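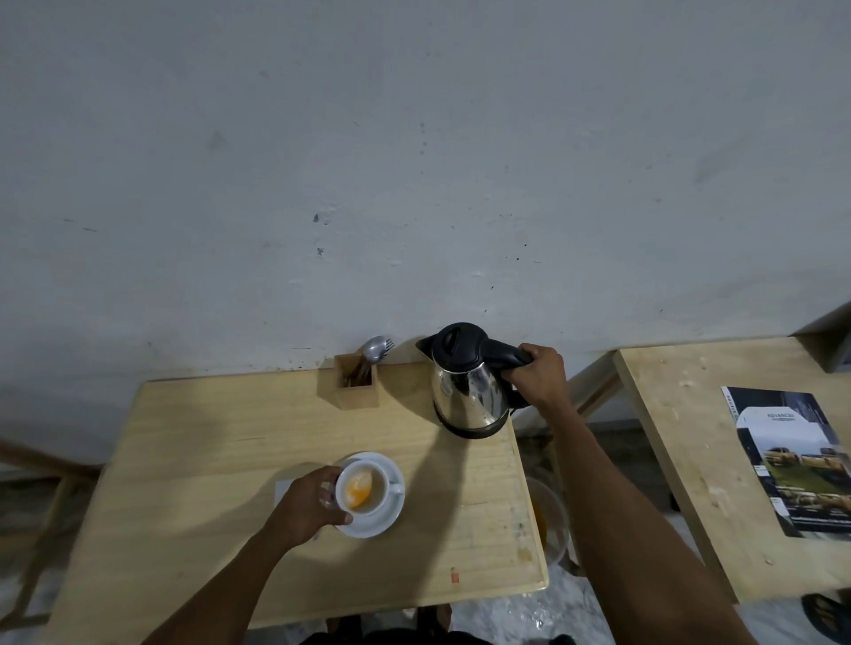 I've been drinking more tea since it got colder, and most of it gets made on the small pine table against the wall. The table came from Aguiar, the secondhand place in Trakville, and cost 40. The wall behind it needs paint. I keep saying April.

I don't keep much on the table. There's the electric kettle, a wooden box with a spoon and fork in it, and whatever cup I'm using. I used to store the sugar and the tea there too, but I kept knocking things over when I reached for the kettle, so they went to the shelf in the other room.

The kettle is steel with a black handle and it shows every drop of water. I wipe it down when I remember. Descaling gets done every 4 weeks with plain vinegar, left to stand for 20 minutes and rinsed twice. Our water is hard and if I skip a month I can taste it.

For the tea itself I've gone back to Prelo, the loose kind in the paper bag. I tried Zurkau for a while and it was fine, but it went bitter if I forgot it. Prelo is more forgiving. I brew it light, add a little sugar and stir it longer than I need to. 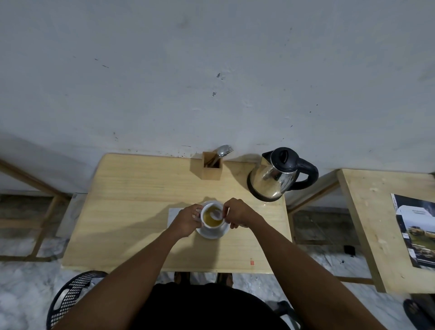

Stirring the tea, with one hand on the cup.

The saucer is a habit from my parents' house. It gives me a spot for the spoon, and I have fewer rings to scrub off the wood. Next I want to sand the tabletop and put some oil on it, probably after the wall gets done.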